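**Bittencourt round table, light finish: three stars**

I was ready to dislike this one. The listing calls it a "collaboration hub," and in my experience anything called a hub is a table with 40 dollars added to the price. We paid 200 for ours in August and it has been in the office ever since.

Assembly took one person most of a lunch break. The instructions are four drawings and no words, and drawing three shows the legs going on backwards. Bittencourt's support replied in two days with a PDF of the same drawings.

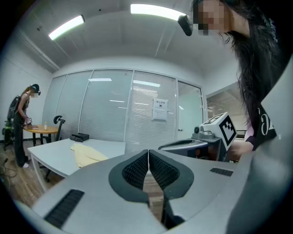

The round top does suit a room where people mostly stop by, put something down and do a job on their feet. No corners to catch your hip on, either. I like the orange-brown color more than I thought I would, and the dark legs hide scuffs pretty well. As for the "scratch-proof" claim, I don't buy it. A key ring left a mark in the first week, and furniture oil only made it shinier.

It also wobbles if you lean hard on one side. Tightening the bolts helps for a month or so.

Would I pay 200 again? Probably not. The Skirkus we had before cost 100, looked worse and never moved an inch. If yours goes on sale, fine, get it. Skip the matching felt pads, though. They fell off ours before the end of the month, and the plain ones from the hardware store are still on.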